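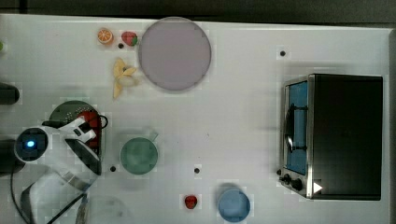
Play food and a plate on a white tabletop

Tracing Caseworker, Unidentified and Separated Persons
Jenivero Tracing Service, Prumcombe office
Full time, fixed term of two years, start date in February

Jenivero matches records of people found without identification against reports of people missing from home. Cases come from police departments, hospitals, shelters and county social services. Many of the people concerned can't give a name or an address, either from illness or from a lack of a shared language, spoken or signed. The Prumcombe office holds 2,636 open records and is hiring one caseworker to take over a caseload of 64.

The caseworker reports to the tracing manager and works with two records clerks. The post doesn't include field investigation or any police powers.

Duties

Enter new referrals in the Wikström index within one working day of receipt.
Compare physical details, clothing, language indicators and place of finding with missing person reports, and record each comparison, including those that fail.
Book sign language interpreters and other communication support for interviews.
Contact police stations and local offices in the suspected home area, by phone first and then in writing.
Prepare the identity file for review before any family is told of a possible match.
Arrange travel and handover once the receiving agency has approved the file.
Close or suspend records under the retention schedule.

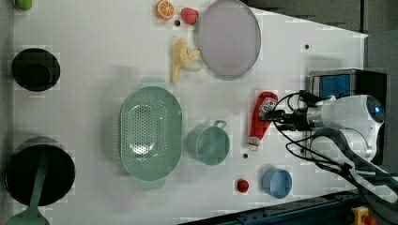
Reading time: 3 minutes

Requirements

Two years of paid work in casework, records management, dispatch, hospital intake or a similar setting. Accurate typing and a working knowledge of database searches, including partial and phonetic matching of names. Ability to write a plain factual report. A driver's license is required for trips between Prumcombe and the Gudmont records store, where the paper files are kept.

Conversational ability in a signed language is preferred – applicants who have it should state the language and level. Experience with cognitive impairment or memory loss is also useful. A degree is not required.

A background check is carried out before any offer is confirmed. A past conviction is reviewed individually and doesn't exclude an applicant by itself.

Hours and conditions

Forty hours a week, with one evening shift in each two-week period. On-call duty is shared among the caseworkers and paid at a separate rate. Training takes four weeks and covers the index, interview procedure, consent and disclosure rules. Part of it is held at Gudmont, and mileage is paid.

Selection

Applicants who meet the requirements will be sent a written exercise with a sample found-person record and a set of missing person reports. It is scored out of 100 on search method, accuracy and the quality of the notes. Interviews are held in Prumcombe. Interpreters and other accommodations are available at both stages – list what is needed on the form.

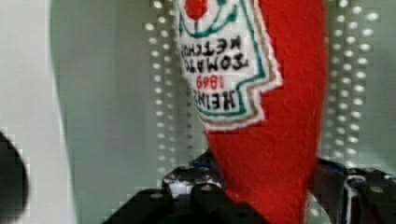
Does the caseworker tell families that a relative has been found?
The tracing manager makes the first call, after the identity file has been reviewed. The caseworker joins later calls and arranges the handover.

How to apply

Send a completed application form, a resume and the contact details of two references to the Prumcombe office, quoting post number 374. Applications must be received by 11 October 2018. Incomplete forms will be returned once for correction if they arrive before the closing date.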